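Storing Small Items When Packing a Guest Room

Sort the contents of the drawers before any furniture is moved. Keep jewelry, keys and spare hardware apart from clothing. Assign one pouch or bag to each group and write the group name on a paper tag.

Lay everything out on the made bed. A flat sheet keeps small parts from rolling under the frame.
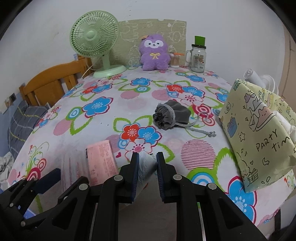
Clunance, June 2021

A drawstring pouch in gray velvet, with a braided cord, suits rings and cufflinks. Pull the cord until the neck is fully cinched, then tie the tag to it. Do not put screws in a fabric pouch. Use a lidded tin.

Place the filled pouches in a single box, heaviest at the bottom. Limit the box to 20 pounds. Fill gaps with folded pillowcases and tape the lid with two strips.

Strip the bed last. Fold the sheet and lay it on top of the box contents before closing.

Text: Eimear Keane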